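Section 7. Setting Up the Side-Table Station

Applies to the Lurum mobile unit with a single arm and the standard two-finger gripper. Revised March 28, 2022.

The sales sheet says this station sets up out of the box. It doesn't. Allow a full morning the first time, and don't let anyone book a demonstration for the same afternoon. The steps below replace the quick-start card, which skips the drawer check and assumes a matte table.

Before you start

You need the table, one bowl, one full beverage can, a tape measure and the handheld stop. Confirm that the stop works by pressing it while the arm is moving slowly with nothing near it. A green light on the stop only tells you its battery is good.

CAUTION: Keep hands and faces away from the tabletop whenever the arm has power. The gripper closes at its set force whether it is holding a can or a thumb.

7.1 Placing the table

1. Set the table on level floor with the drawer front facing the robot. If the table rocks, shim it. The Jellirus planning software has a setting called Surface Compensation that is supposed to handle an uneven table. We have not seen it handle one.

2. Drive the base up until the arm can reach the back edge of the tabletop without locking the elbow straight.

3. Pull the drawer out to its stop and check that it is empty. Drive the base forward at crawl speed and make sure the body clears the drawer front by at least 5 inches. If it doesn't, back up and repeat step 2.

4. Mark the position of the base and the table legs on the floor with tape. The saved map is good enough to bring the robot back to the room, but don't trust it to bring the robot back to the same spot.

7.2 Checking the reach

1. Put the can upright toward the back right of the tabletop. Put the bowl on the left half, well clear of the arm's path.

2. Leave the drawer open. The most common collision at this station is between the forearm and an open drawer, and a check done with the drawer shut won't find it.

3. Bring the arm in from the right at 200 millimeters per second or slower. Stop with the gripper level, just above the tabletop and alongside the can.

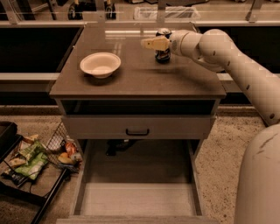
Figure 7-1. Reach check with the drawer open. Gripper held level beside the can, bowl on the left.

4. Look at the gap under the fingers from the side, at table height. The height shown on the screen is calculated from the joint angles and can be off after a hard stop. If the screen and your tape measure disagree, believe the tape measure and run the zero routine again.

5. Move the gripper away along the same path. Watch the can as well as the arm. If the can moves, even slightly, shift the approach point outward and start over from step 3.

NOTE: Glossy tabletops reflect overhead lights, and the depth sensor may report the reflections as objects. The Magnusson filter removes some of them. It can also remove the rim of a pale bowl, so turn it on only if you see false objects, and repeat the reach check afterward.

7.3 Looking after the arm and gripper

Wipe the finger pads with a damp cloth at the end of each day. Don't use alcohol on them.

Arier rates the pads for 1,000 grasps. Treat that as a best case – cans with a sharp top rim wear them sooner. Replace both pads together when either one looks shiny or lets a full can slip.

Scuffs on the body cover are cosmetic. A scuff on the arm is worth a closer look: switch off power, support the forearm with one hand and feel for play at the elbow. If there is any, tag the unit out and go to Section 9. Tightening the cover screws will not fix it, whatever the help screen suggests.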